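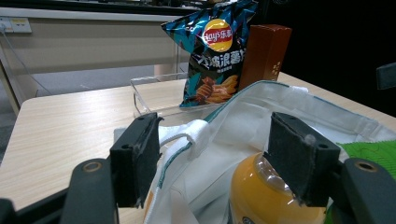
Minutes, Rerkow Gig Nights planning meeting
24 Feb 2026, upstairs room at the Fosdale

Present: Austra Ķēniņš (chair), Gediminas Laur, Thodoris Katsaros, Piret Mockus, and me, Austra Ramanauskas, typing. To save everybody's sanity I'm "me" and the other Austra is Austra, same as last time.

Apologies: none, although Thodoris came in halfway through item 2 with a bag of fries and we all had some.

1. Last meeting's minutes

Approved with one fix. I wrote that Piret had "agreed to" ask the Fosdale for a later curfew. Piret would like it known that she agreed to think about asking. Fixed. She has now thought about it and asked, see item 4.

2. How the Bokance show went

Oh, it was good! I know minutes are supposed to be dry but I've been wanting to book Bokance ever since I heard that first EP on a really bad bus ride, and they were even louder and stranger than I hoped. The slow one in the middle (Gediminas says it's called "Harbor Lights Off," I thought it was called something else) made the whole back bar go quiet, and that back bar doesn't go quiet for anybody.

Numbers from Gediminas. We sold 63 tickets ahead of time and the room holds 100. The door was slow until the support act was nearly done and then we got a rush, and we ended up full. Total take on tickets was $1,159 after the card fees. The band got their guarantee plus the split we promised, sound and the room are both paid, and what's left goes in the pot for the spring show.

Things that didn't go so well:

The opener started late. Soundcheck ran over while we hunted for a DI box that buzzed less than the first one. Thodoris thinks we should just buy our own and quit depending on whatever is in the house crate. Gediminas wants to see prices first.

The guest list was a mess. Three of us each had a version on our phones and none of them matched. Bokance's drummer's sister stood outside in the cold for a good ten minutes while Piret scrolled. She was very nice about it. From now on there's one list, on paper, and Piret has it.

The merch table was in the wrong place again. People coming in had to squeeze past people buying shirts. Austra wants it along the wall by the coat hooks. I said it's dark over there, she said lamps exist. We're trying it her way.

3. The spring show

This took up most of the evening, so bear with me.

We have the room for a Friday in late March and we've gone back and forth on the headliner for weeks. Gediminas still wants Pētersons, the solo guy with the twelve-string and the tape loops. I was on the fence, mostly since I'd only heard the first album, which I found kind of sleepy. So Gediminas made us all sit and listen to two songs off the new one, right there in the meeting, on a phone stood up in an empty pint glass. Okay. I'm sold. There's a real band on it now, with a bass player who sounds like she's having the time of her life, and the second song has a chorus I was still humming on the stairs.

Austra's worry is that he's a sit-down act and we're a stand-up room. Thodoris said we could put out chairs for half of it and leave the back open. We talked about how many. With chairs in we'd have to drop the capacity, and the Fosdale has told us 70 is the most they'll allow in that layout. Gediminas did some sums on the back of a setlist and says it works if we put the ticket price up by two dollars. Piret doesn't love that. She pointed out that our crowd is mostly students and people who used to be students and never got any richer. We settled on two dollars more at the door and the old price for anyone who buys ahead.

Vote on Pētersons: four for, and Austra abstained, then changed her mind and made it five. Gediminas will write to his booking person tomorrow morning before anyone can cool off.

Support: two names came up. Thodoris likes the duo that played the record store basement before Christmas, the ones with the accordion. I'd love to have somebody brand new, maybe off the pile of demos people have sent us. We have more demos than any of us has listened to and I feel bad about it every time I open the inbox. Agreed that I'll pick my five favorites and send them around, and the accordion duo goes in the mix too. We choose by email. Please, please reply to the email.

4. Curfew and noise

Piret talked to the Fosdale's manager. Music can go until 11 on Fridays, up from 10:30, as long as the fire door stays shut during sets. It was propped open for most of Bokance. Thodoris admitted this was him (it was boiling in there, in his defense). He's going to bring two fans.

The extra half hour is great news. It means three acts without everybody rushing their last song. Austra wants it spent on longer changeovers. I want it spent on encores. Not settled.

5. Posters and getting the word out

I like our posters and I'll say so, but Gediminas is right that you can't read the date from across a street. Piret is doing the next one and will make the date bigger and the drawing smaller. We're asking the record store, the two coffee places on the hill and the laundromat again. The library said yes last time but only inside the vestibule.

Thodoris asked whether we should do a playlist before each show with a couple of songs from every act. Everyone said yes straight away, so he's doing it.

The newsletter goes out when the support act is confirmed. I'll write it. If anybody has a good photo from Bokance, send it over, mine are all of the backs of heads.

6. Any other business

Someone left a gray scarf and a single glove. They're behind the bar.

Austra would like us to start on time next month. Noted.

Gediminas asked if we'd ever think about recording the shows off the desk. Long chat about this, and about whether bands would hate it. I think some would be thrilled and some would run a mile. He's going to ask Bokance what they'd have said.

Who's doing what:

Gediminas: write to Pētersons' booking person, price up DI boxes, ask Bokance about recording
Piret: poster, paper guest list, confirm the chair layout with the Fosdale
Thodoris: playlist, fans, keep away from the fire door
Austra: lamps for the merch table, check the coat hook wall is free
Me: five demos around by the weekend, newsletter, these minutes

Next meeting: same room, second week of March, exact night to be sorted out by email.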